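Winter sort-out, Etville workshop

The big tidy on Sunday, December 28, 2025. Didnt get everything, sorry, hands full. Six boxes gone through, six more to do. Click to enlarge.

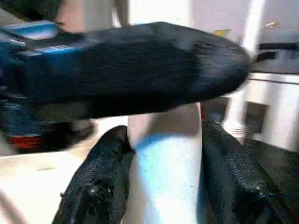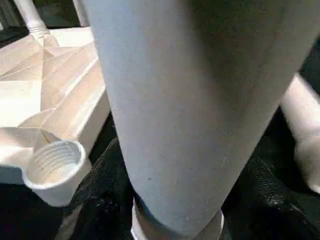

Niven Makers Club – Bench & Stores Section

First one, the black fuzzy thing, with a bit of blue behind. Second, white ribbed base, threaded socket low on the left. Odd fittings to the Clinditz shelf pls, anything soft in teh tub by the door. More pics when we've done the rest.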